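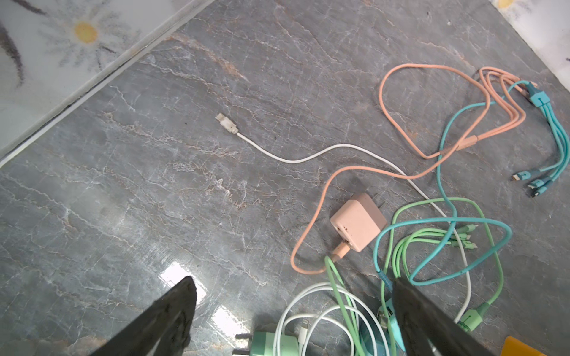 Wrist view over the tangled cable set on the marble-patterned floor.

Product review: Kanis Cable Separation Kit, with the Tabrizi planning method
Prepared by Mahtab Salehi for the Filness Laboratory Equipment Review
August 6, 2024

Purpose of the review

The Kanis kit is sold to research groups that study how a two-finger gripper can pick apart soft, looped objects. It consists of a wrist camera bracket, a pair of replacement fingers, a calibration card, and a software license for the Tabrizi method, which selects where to grasp and in which direction to pull. Filness was asked by two member groups whether the kit is suitable for general laboratory purchase. The review covers the hardware briefly and the method at greater length, as most of the price is attributable to the software.

How the method works

Tabrizi does not attempt to build a full model of every cord before moving. It looks for rigid parts first: plugs, splitter blocks, and adapter bodies. It then follows each cord outward from a rigid part until it reaches a crossing it cannot resolve. At that point it assigns a confidence score to each possible continuation and proposes a small test pull. The wrist image is taken again after the pull, and the scores are updated.

The multi-ended charging cables in our set are a demanding case for this approach. The peach-orange one crosses over itself and runs to a splitter block whose connector ends lie close together, partly behind the teal cable. The teal cord in turn passes under the peach branches. A tracer that relies on color alone can separate these two, but it has much more difficulty with the white cords, where one long cable and one coil share a color and differ mainly in how they lie.

Test procedure

Farzad Zarei ran the trials in July at the Jevlow site. A total of 415 pulls were logged over 30 tangles. Each tangle was dropped by hand onto the floor and left as it fell. A trial was scored as complete when every cord could be lifted without raising another. The floor was chosen because its surface pattern includes thin diagonal veins in white and brown, and because it is glossy enough to return bright reflections. Both conditions are common in homes and uncommon in published tests.

Results

The method completed 22 of the tangles without assistance. In the remaining eight, the operator intervened, most often after the same crossing had been tested repeatedly with no change in the scores. The software does not at present recognize that it is repeating itself. A limit on repeated pulls can be set in the configuration file, but it is off when the product is delivered, and the manual mentions it only in an appendix.

Color-coded cables were traced well. Peach, teal, and light green cords were kept apart even where the green and teal loops intertwined. White cables against gray flooring gave weaker results. On 3 occasions a pale vein in the floor was followed as though it were a cord, and a pull was proposed on bare surface. The gripper closed on nothing and the method recovered at the next image, at the cost of some 30 seconds each time.

Reflections had less effect than expected. Adapters were the larger problem. The method treats an adapter and the plug inserted in it as one rigid body, and it has no means of deciding to unplug them. For charging equipment this is a real limitation, and purchasers should plan to separate plugs from adapters beforehand if complete sorting is required.

Hardware

The bracket held its calibration for the length of the trials. The fingers are narrow enough to enter a loop of cord, and both remain in the lower part of the wrist view, so the operator can judge their position directly. They also cover whatever lies beneath them, including splitters and short connectors. The software masks this region but does not move the arm aside for a clear look before planning. An option to do so would be a useful addition.

Documentation and support

Installation instructions are clear and took one morning to follow. The chapter on confidence scores assumes familiarity with the original method and should be rewritten for new users. Support requests were answered within 2 working days.

Recommendation

The kit is recommended for groups working on tracing and grasp selection with colored cords. It is recommended with reservations for work on household clutter. Groups that already own a wrist camera should ask for the software license alone, which the supplier provides on written request. Filness will repeat the white-cable trials when the next software release is available.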